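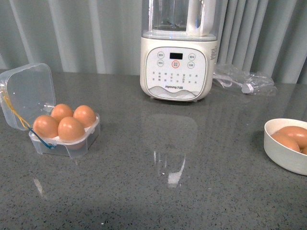
Eturell kitchen tasks: teaching by hand

On this page we show the work at our Ridus station, where a person guides the task and the robot learns from the recording. The page was updated on 8 Sep 2022.

Task 19, eggs. Four brown eggs are in the open plastic container and more are in the white bowl at the right. The Joyoung blender stays at the back of the counter.

The middle of the counter we keep free for the hand to travel. Until now we have 430 demonstrations of this task, 2 of them by remote control.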